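Review: the Sestum shirt-folding cell, open day at Kukar
Posted Thursday, October 22, 2020

I run a small laundry that does uniforms and team shirts, and I went to the Kukar open day to see one product, the Sestum folding cell. Admission was free, parking was not. Six of us were in the afternoon group, and Candela Requena gave the talk and ran the machine.

The demonstration used plain T-shirts. The arm takes hold of the cloth with two fingers, lifts it, and lays it out for folding. Picking up one layer at a hem is the hard part, she said, and most of the hour went to that. 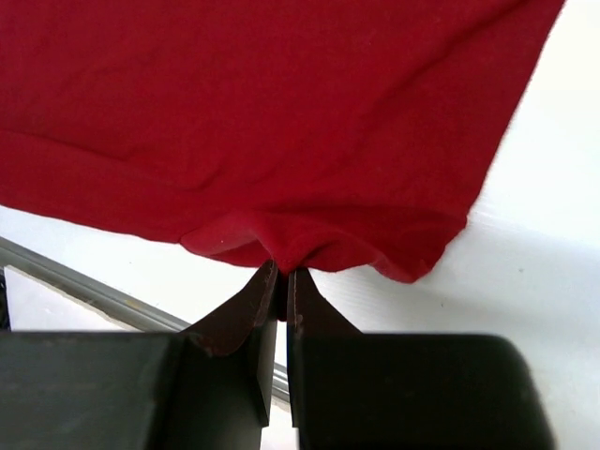

The grip is what I would pay for. It works on a very small bit of cloth, and I saw no marks on the shirts I was allowed to handle afterward. Speed is another matter. My staff would have a stack done before this thing got through a handful, and Requena did not argue with that.

Noise was low -- we talked over it without raising our voices. The control screen is plain and the text is big enough to read standing up. I did not like the stop button, which sits behind the operator's left elbow. The printed manual runs to 171 pages and has no index.

They would not give a price for the full cell. Renting is possible from February, with a minimum of 300 hours, too many for a shop my size. I'd look again if they offered a shorter term.
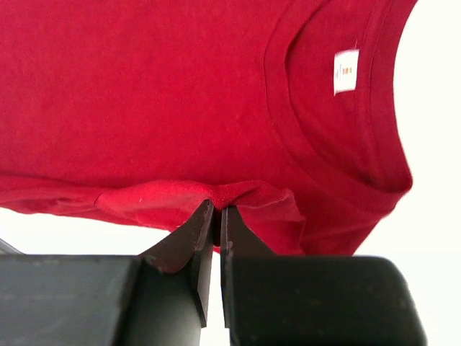
Benito Soler writes: I was in the morning group and asked about polo shirts. They told me collars with buttons are still being worked on, so anyone doing restaurant uniforms should ask before signing up for those hours.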